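Stamby Allotment Association
Minutes of the July meeting, held in the hut, 7.30pm

Present: 19 members, plus the chair and secretary. Apologies taken as read from the sheet by the door.

1. Last minutes
Agreed. One correction, the skip was paid for out of the general fund and not the shop money. Signed.

2. Matters arising
Gate code changed, everyone should have it by now. If not, ask after the meeting, please don't prop the gate open with a brick again. Bottom hinge still squeaks. Grease in the shop.
Bonfire rule: notice is up on the board. Some grumbling that October is too late to start. Left as it is.

3. Water
Long item. Pressure at the Brosholm Lane end very poor since the dry spell, plots at the far end getting a dribble after 6pm. Two troughs not refilling at all. One is probably a stuck ballcock, the other might be the pipe under the track, which would be a bigger job.
Hamdy have been out to look and quoted £300 for digging down at the track and putting in a new length of pipe. Price includes making good the surface. Doesnt include the ballcock, we can do that ourselves.
Question whether we should get a second quote. Felt that waiting another month in this weather was daft. Vote taken, carried with 2 against. Secretary to ring Hamdy and get a date.
In the meantime: cans only at the Brosholm Lane end, no hoses anywhere after 5pm, and lids back on butts.

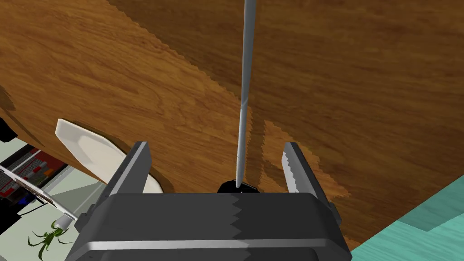
Can members still use a hose if it is run off their own water butt?
Hoses off a private butt are fine at any time, the 5pm rule is only for the mains standpipes and the troughs.

Point made that not everybody has a butt. Council used to do them cheap, secretary to find out if they still do. One going spare on the empty plot by the compost bays, tap missing, first come.

4. Blight
Reported on potatoes on the top row, spreading to outdoor tomatoes next door. Advice as every year: cut the tops off, bag them, take them home or put them in the council bin. NOT on the shared heap. Leave the spuds in the ground a couple of weeks before lifting so the skins set. Somebody asked about spraying, nothing in the shop for it and no plans to stock any.

5. Shop
Takings up on last summer. Run out of canes and netting, more on order. Moltex fleece not selling at the new price, agreed to knock it down and not reorder. Onion sets and garlic list goes up in August, names down by the end of the month please, we had people turning up in November last time expecting some.
Saturday morning rota has gaps. Sheet went round, mostly came back the same.

6. Untended plots
Letters sent after the June walk round. Two replies, both given until September for illness and a new baby. One no reply, second letter to go. If nothing by next meeting the plot is split in half and offered to the waiting list. Discussion about whether halves are better than full plots for beginners. General feeling yes, though the shed would be on one half only and somebody would have to move it or share. To be sorted when it happens.

7. Summer show
Same classes as last year with one added, longest runner bean. Argument about whether it gets measured along the curve or end to end. Straight, on a board, with the bean pressed flat. Judge's word final.
Jam and chutney must have plain lids. Childrens' class is vegetable animals again, cocktail sticks allowed.
Trestle tables to be borrowed from the church hall, need a van for these. Tea urn needs descaling before anyone drinks from it.

8. Any other business
Dogs on leads on site, reminder to go on the board.
Badger or fox getting in by the back hedge, sweetcorn flattened on a couple of plots. Try a low strand of wire.
Glut of courgettes, box by the gate for anyone who wants them, please take some.
Request for a bench in the shade near the hut. Old one could be mended if anyone has timber. Carried over.
Path between the top rows needs strimming, strimmer is back from repair and in the locked store. Sign it out.

Closed 9.10pm. Next meeting first Thursday in September, same place, bring a chair.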